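Ticket: Tracker loses the free end of the strip, plans a grasp on a flower
Component: perception / centerline tracer
Project: Jetska
Reported by: Despina Dimitrov
Assigned to: Ognjen Angelovski
Priority: high (was: low, was: "cosmetic")
Status: fixed in branch, waiting on review

Despina Dimitrov wrote:

Running the coil task on the two-arm cell at Brivuvholm. The tracer should give us an ordered centerline from one end of the strip to the other, and the planner picks a grasp 22 mm in from the free end. Since the update to the Clasto segmentation node it does this properly on the plain gray mat. On the patterned surface the centerline walks down the strip, reaches the tip, and keeps going. It finds a stem, follows the stem, and stops at a blossom. The planner then asks for a grasp on the blossom with a confidence of 0.97.

I have no complaint about its taste. I do need it to pick up the strip.

Steps: load the coil scene, wrist view only, default thresholds, run trace_once. Bad on 49 of 60 saved captures. The other 11 are bad if you wait.

Ognjen Angelovski wrote:

Can't reproduce on my desk with the sample bag. Which surface are you using?

Despina Dimitrov wrote:

The one with the flowers on it. Wrist view from the failing set attached.

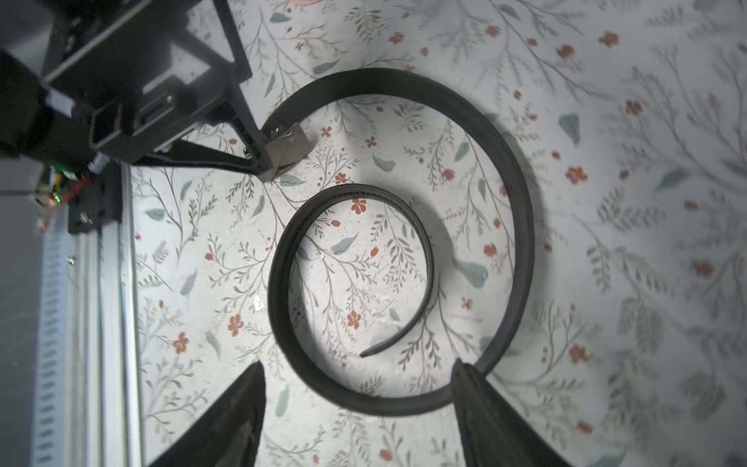 Wrist view, coil on patterned surface. The free end is the tapered one on the inner loop, pointing down and left.

Ognjen Angelovski wrote:

OK, reproduced. Two separate problems, and they have been covering for each other.

First, the skeleton step runs on a mask that got dilated twice. Once in the node, once in our wrapper, where Dušan added it in May to close gaps along the lighter edge. With one dilation the branches stay apart from the strip. With two, any stem near the tip gets welded on, and the tracer sees one long object with leaves.

Second, the tracer takes the longest path through the skeleton. Fine on gray. On this print the longest path is nearly always botanical.

Dušan Perić wrote:

The second dilation was meant to be temporary. The comment says so.

Ognjen Angelovski wrote:

The comment says "temporary???" with three question marks. I took it as philosophy.

Aino Peltonen wrote:

Before anyone raises the color threshold: I tried. Dark strip against gray-green stems separates well until you get to the soft shadows beside the outer loop, and then you either keep the shadow or lose the edge. Also please mask the grippers. The right finger overlaps the bottom of the outer loop, and with the threshold up the tracer climbed onto it and reported the gripper as the free end. It then planned to grasp itself. The collision checker said no, which I thought was mature of it.

Ognjen Angelovski wrote:

Changes in branch trace-width-gate:

removed the wrapper dilation
finger mask projected from joint state, both arms
path cost now penalizes a change in local width, with an allowance for the taper at the tip
a gap under a masked finger may be bridged if the tangents agree on both sides

Reran all 60 captures. 58 good. The two failures return "no endpoint found", and the planner stops and asks — I'll take that over confidence.

Despina Dimitrov wrote:

Ran it on the cell tonight, 27 January 2019. Centerline ends at the tip. Trace time went from 31 ms to 44 ms, still inside budget. Leave the width tolerance in the config file, please. The Milošević line uses a thinner strip and I don't want to recompile for it.

Senad Vlachou wrote:

Reviewing. Why is the maximum path length 1,000 points? Is that measured or did someone like the number?

Dušan Perić wrote:

Someone liked the number.

Senad Vlachou wrote:

Move it to the config next to the width tolerance and I'll approve. Opening a separate ticket for the two "no endpoint" captures, assigned to Dušan. No question marks in the comments this time.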